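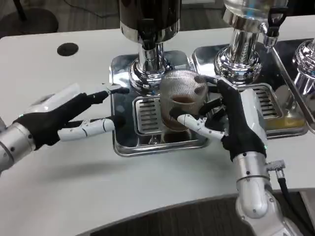
Left dispenser of three, with a ribbed cup over the drip grate.

Drip tray overflows before the end of service, three dispensers in a row

Posted in Catering Equipment > Cold Beverage

We run three beverage dispensers side by side on a white table in the break area at Norkside. Each has its own tray with a metal grate. The left one is used most, and by early afternoon on a Monday its tray is full enough to spill when somebody slides it out. The other two are nearly dry at the same hour.

The tap does not drip when closed. I put a dry paper towel on the grate for 12 minutes and it stayed clean. The counter on the left unit reads 2,741 pours since it was last reset in October. We use wide clear cups, and many people take only a small amount of a dark drink at a time. Is this a valve problem, a cup problem, or simply a tray that is too small? I would like to avoid buying a new unit.

Fistholm

If the towel stayed dry, the valve seat is fine when the tap is at rest. That leaves the outlet. After the tap closes, liquid remains in the spout and falls over the next few seconds. With short pours you get more closings per quart, so more of the total ends up in the tray.

Measure it. Empty and dry the tray, draw 200 short pours over a normal shift, removing the cup at the usual moment, then pour the tray contents into a measuring jug. Divide by 200. If the result is under 2 ml per pour, that is ordinary spout carryover and no part will fix it. Above that, take the spout off and look for sugar deposits on the inside lip. Soak it in warm water, brush it, rinse, refit. Check the seal for nicks while it is out.

A wide cup should catch well if it is centered. Held at a tilt, it can let the last of the stream run down the outside wall. Look at the front face of the tray for dried streaks. Streaks there point to handling and not to the valve.

Dorura

just empty it at lunch

Semaan

Emptying at lunch works, but lift the grate out first and carry the tray level with both hands. Ours is shallow at the front and slops forward. I would also swap the most popular drink to the middle position for a week. If the full tray moves with the drink, the left unit has no fault. If it stays on the left, clean the spout as described above and repeat the measurement.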